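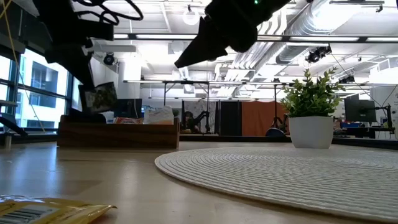
Mernosero Coiled Round Placemat, White, Large
Reviewed 23 December 2023

Verdict: a well-made mat with good edge stability and adequate heat protection. Cleaning takes longer than it should, and the size is wrong for a place setting on most small tables. Works better as a center mat or a plant mat.

What it is

The Mernosero is a round mat made from one continuous textured cord, coiled outward from the center and stitched ring to ring. There is no backing, no rim binding and no coating. It is sold singly or in sets of four. The white is the only color I bought, and the comments on staining below apply to white. A darker one would presumably hide more.

I have used two of them since April. One stays on a light wood table in a shared workroom, next to a potted plant and a wooden box that collects papers or tissues and the odd package. The other is at home on a kitchen table and gets meals, hot dishes and the washing that follows. Most of the wear findings come from the second.

Construction

The coil is tight. On cheaper mats of this type the rings can be parted with a fingernail along at least one section, usually near the outside, where the cord is under least tension. I could not do that on either Mernosero when new. After eight months the kitchen mat has one short stretch, three rings in from the edge, where the stitching has relaxed enough to show a line of table through it when held up. It has not spread since I first noticed it.

The stitching thread is the same white as the cord and sits low in the groove between rings. This matters when the mat is wiped, as raised thread catches on a cloth and eventually frays. There is no fraying on either mat so far.

The cord end is the usual weak point. Mernosero tapers it and stitches it down over a longer distance than I expected, so the outline stays close to a true circle. On the Luren mat I used previously the end was cut square and formed a small step, which came loose in the second month and had to be sewn back.

Flatness

Both mats arrived rolled in a tube, and this is the main complaint I have about the packaging. Out of the tube they held a curl that lifted two opposite sides off the table. The leaflet says to lay the mat flat and wait. I waited overnight and the curl was reduced but still present. Placing the mat upside down under a stack of heavy books for 37 hours removed it completely on one mat and nearly so on the other, which then finished flattening in normal use.

Once flat, they stay flat. Washing did not bring the curl back. Storing one rolled would, so don't.

Grip

Without backing, the mat depends on its own weight and the texture of the cord. On unsealed or lightly oiled wood it holds position well enough to cut food on the plate without the plate moving off. On a smooth lacquered surface it slides if pushed from the side with a forearm. A thin grip liner cut smaller than the mat solves this, and is invisible from a seated position.

The texture is also coarse enough that a stemmed glass does not stand fully level on it. A tumbler or a mug with a wide base is fine. I would not put a wine glass on this mat — set it on the bare table or use a coaster.

Heat

The packaging gives no temperature rating, which is an omission on a product of this type. I tested the kitchen mat with a ceramic dish that read 136 °F at the base on a probe thermometer, left in place for 60 minutes. There was no mark on the mat and no mark or clouding on the table finish underneath. The table was slightly warm to the touch when the mat was lifted.

I have not used it under anything straight from the oven or the stove and do not suggest it. For that I keep a cork trivet. The gaps between the rings are small, but they are gaps, and steam from a wet pan base will get through them.

Cleaning

Dry crumbs shake out easily if the mat is taken to the sink, turned over and tapped. They do not wipe out. A cloth moves them into the grooves, and fine crumbs such as toast or cracker dust then need a soft brush worked along the coil, in the direction of the rings. Across the rings is faster but pulls at the stitching.

Results with spills, each blotted at once and then washed by hand in lukewarm water with dish soap:

Black coffee: removed, no trace when dry.
Milk: removed. Needed a second rinse to clear the smell.
Tomato sauce: faint orange shadow on two rings, gone after a soak.
Turmeric: permanent. The spot has faded but is still there.
Ballpoint ink: permanent.

Drying is slow. The outside of the cord feels dry well before the inside does, and a mat put back on the table too early leaves a damp ring pattern on the wood. Prop it upright with air on both sides and leave it until the next day. I have not tried the dishwasher, and the leaflet advises against it.

Size

The large version is generous. With a dinner plate in the center there is a wide band of mat visible all the way around, and cutlery can sit on it. The cost is table space. Four of them do not fit on my kitchen table without overlapping, and two facing each other leave only a narrow strip for serving dishes. The curved edge also tends to run over the front of a narrow table, and a mat that overhangs will take a slight bend there in time.

Anyone with a table under 70 inches long who wants four settings should look at the smaller size. I have only handled that one in the store, and the coil seemed equally tight.

Around plants

A white cylindrical pot with a smooth glazed base will scratch a soft wood finish if it is dragged, and a coiled mat prevents that. It does not stop water. There is nothing in the construction to hold an overflow, so a saucer or an inner liner is still required. Soil that falls on the mat should be left to dry and then brushed off, as damp soil smears into the cord and needs a full wash.

Compared with others

The Luren is thinner, lies flat out of the package and dries in less than half the time. It also came apart first. The Rostham is thicker and heavier, with a stitched felt backing that stops all sliding, but the backing holds water and mine developed a smell. The Grasso is a printed vinyl disc with a coil pattern. It wipes clean in seconds and looks like vinyl.

For daily meals with children at the table I would take the Grasso. For adult use, or as a permanent mat on a work table, the Mernosero is the one I have kept buying.

Pros: tight coil, well-finished cord end, stays flat once flattened, good grip on wood
Cons: shipped rolled, slow to dry, holds crumbs, no stated heat rating, unstable under stemmed glasses

Rating: 4 out of 5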